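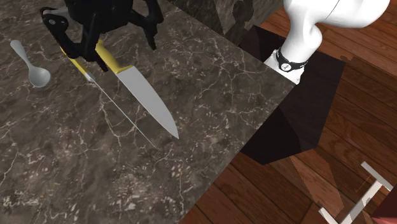 naqvi_kitchen
I'm with Ghazala on this one, and I say it as somebody who held out for years. A whetstone is lovely if you have the evening free and the patience of a saint, but most of us are cutting onions at six with people asking when dinner is. A pull-through sharpener used gently will keep a plain kitchen knife going for a long, long time.

DornholmDan
Oh dear, I have to disagree, and please take it kindly. My mother-in-law had a good chef's knife and ran it through one of those little slot things every Sunday before the roast. By the time it came to us the heel stuck out like a chin and the rest of the blade wouldn't meet the board. You couldn't chop parsley with it, you could only sort of saw at it. I spent most of February bringing it back on a stone and I still haven't got it flat.

Ghazala Hayat
Well, every week is far too often, Dan! I do mine maybe twice a year and use the steel in between, a few light strokes each side. I did try stones. I bought the 1000 grit one from Budness when they had the sale, soaked it, watched two videos, and made my best knife blunter than when I started. I was so cross I put it under the sink and there it has stayed.

pear_and_plum
Ghazala, get it back out! Everybody makes the knife worse the first time. It's nearly always the angle wandering — you start off nice and low and then your wrist creeps up as you get tired. Color the edge with a marker pen before you begin. If the ink comes off right at the edge you've got it, and if it only comes off higher up on the blade you're holding it too flat. Start with a cheap paring knife so you won't mind.

DornholmDan
Seconding the marker. Also, do it with the stone on a damp dish towel so it doesn't skate about. I count 50 strokes a side for a really dull one and 8 or so to finish, very light. Others will tell you different.

marge in iltavville
I'll tell you different, I take mine to the man at the hardware store and he does them while I buy birdseed. Six dollars each. I am 42 years married and neither of us has ever sharpened a knife in this house and we still have all our fingers.

naqvi_kitchen
Marge, is that the store by the bridge? Ours used a bench grinder and took the tip clean off my boning knife, so I'd ask what he uses before handing over anything you're fond of.

marge in iltavville
By the post office. He has a belt thing with water dripping on it. I've never had a complaint but I will ask him, he likes to be asked.

Ghazala Hayat
I do wonder if half the trouble is what we cut on. My sister has stone counters and cuts straight on them, no board, and then wants to know why her tomatoes squash. I gave her a maple board for her birthday and she serves cheese on it.

pear_and_plum
Glass boards are just as bad! I'd take a scruffy old plastic one over glass any day. And keep them out of the dishwasher, please — knives, I mean, though wooden boards too come to think of it.

DornholmDan
Dishwasher I'm afraid I do, for the cheap ones. Ghazala, if you do dig out that stone, check whether it's dished in the middle before you start. Mine was, even new.

Ghazala Hayat
Found it. It's got silver polish all over one side. Does that come off?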